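3.2 Fruit at the table

Most of the households we visited in Ornau and Kereama kept fruit somewhere in the kitchen, and we were a little surprised (and rather charmed) by how strongly people felt about where it belonged. Of the 17 families who kept a food diary for us through July, those who set fruit out on a plate wrote down eating it far more often than those who stored it in a drawer. Cosgrove, working earlier in Drungate, found much the same thing with schoolchildren – they reached for what they could see. An apple over a pale green plate is the kind of everyday sight we have in mind when we speak of fruit "on show."
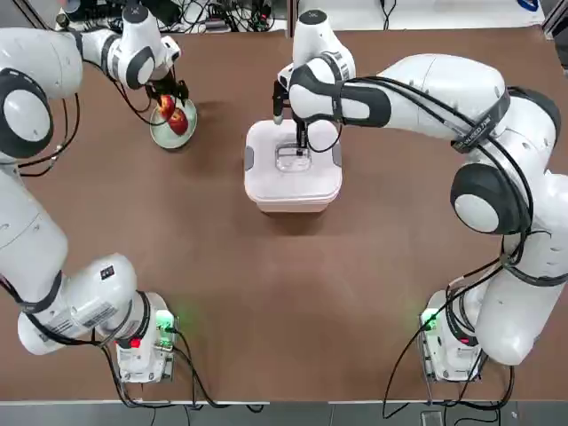

3.3 Plates, bowls and boxes

The dish itself matters too, though we would not want to make too much of it. Plates hold less, so they have to be filled again more often, and several parents told us, with some pride, that this kept the fruit fresher. Deeper containers were handy for a big weekly shop, but what sat at the bottom was easily forgotten, and we heard many fond and rueful stories about soft pears. Two families used both, with a box for the main supply and a plate for the day.
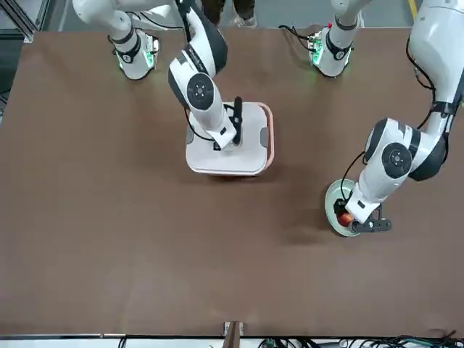
Kiri Halliday felt that we were giving the dish too much credit, and that children in her house ate fruit when somebody sat down and ate it with them. We think she has a good point, and we come back to shared eating in Section 4.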